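## 4. Fitting and checking the wrist camera

Written April 2021 by Moushumi Sikder for the two-finger arm on the shared bench at Hornville. It assumes you have finished section 3 and the arm homes without complaint. If it doesn't, go back. The camera will not fix a bad home position, whatever the Nusotano forum says.

**Caution:** Cut power at the wall before you touch the wrist. The stop button on the controller halts motion, and I wouldn't trust it for anything else.

1. Slide the camera bracket over the wrist plate and start both screws by hand. The printed instructions call this a "snap fit." Mine has never snapped.
2. Point the lens down between the fingers and tighten the screws a little at a time. Stop when the bracket no longer rocks.
3. Run the cable along the outside of the forearm. Leave 10 cm of slack at the wrist.
4. Turn the wrist by hand to both ends of its travel. If the cable pulls tight at either end, redo step 3.
5. Restore power, open the viewer, and set exposure to manual. Auto exposure hunts whenever dark cloth fills the view, and the picture pumps from gray to black.
6. Close the fingers halfway. Both tips should show at the bottom of the view, one on each side.

**Note:** Perivlow's calibration sheet is fine for checking focus. It tells you very little about cloth, so don't take a clean score on it as a sign that you're done.

### 4.1 Cloth check

7. Lay a garment on the table without smoothing it out. Smoothed cloth flatters the software.
8. Jog the arm down in the slowest mode until the finger pads meet the fabric. Keep a hand on the stop button.
9. Save one still and look at it yourself before you let the detector have an opinion.

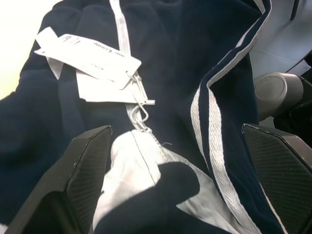
The detector supplied with the Qian package claims to find "garment edges," and I have yet to see it tell an edge from a stripe. Try it on something awkward. Navy cloth with a white zipper and a woven white trim gives it several pale lines to choose from, and the paper tags add straight edges that have nothing to do with the shape of the garment. In your own still, check that you can make out the teeth of the zipper and the crosshatching on the finger pads. If either is mush, refocus and repeat step 9.

10. Run the detector on the still. Write down what it marks as an edge and what you would have marked.
11. Shift the garment and repeat until you have 3 stills. One good result proves nothing.

**Caution:** Don't close the fingers fully on a zipper. The pads are glued on, and the spares are slow to arrive.

Sheyla Chávez thinks the detector can be tuned to ignore trim. Her settings are in the `cloth` folder if you want to try them. I'd leave automatic grasping switched off until July, when we plan to replace the wrist bearing, and pick grasp points by hand in the meantime (section 5).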